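# Chapter 8. From Detected Handle to Planned Grasp

Chapter 7 ended with a perception module that returns a list of candidate handles, each with a position, an axis and a score. This chapter takes that list and turns it into motion. The software covered here sits between the detector and the joint controller, and most of its work is done before the arm makes contact with anything.

The examples use the Inthanon planning library, with the task layer written in Suvham. Readers working with other tools will need to change the function names but should be able to keep the structure.

A handle pose is not yet a goal for the arm. The planner needs a pregrasp pose: a point set back from the handle along the approach direction, with the gripper already turned to match the bar. In the Sarnton exercises the setback is 10 centimeters. A shorter setback leaves too little room to correct the approach. A longer one can place the wrist outside the region where the arm moves well, particularly for handles near the top of a unit.

With two drawer fronts stacked one above the other and a door beside them, the pregrasp poses for neighboring handles lie close together, and a small error in the estimate can select the wrong one. 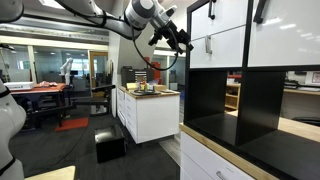
## 8.1 Choosing among nearby handles

Let the detector return n candidates. The task layer names a target, such as "upper drawer," and the selector must match that name to one candidate. Three tests are applied in order:

1. Discard any candidate whose score is below the threshold.
2. Discard any candidate with no collision-free pregrasp pose.
3. Rank the rest by agreement with the named part in the storage unit model.

The second test is the expensive one. It calls the inverse kinematics solver for each candidate and checks every solution against the collision model — including cables, which are modeled as a padded volume around the arm. In the Skunemthorpe reference code this step takes about 11 milliseconds per candidate.

If no candidate survives, the selector returns an empty result and the task layer requests a new view. It must not fall back to the last valid pose. Section 8.2 describes how the new view is chosen.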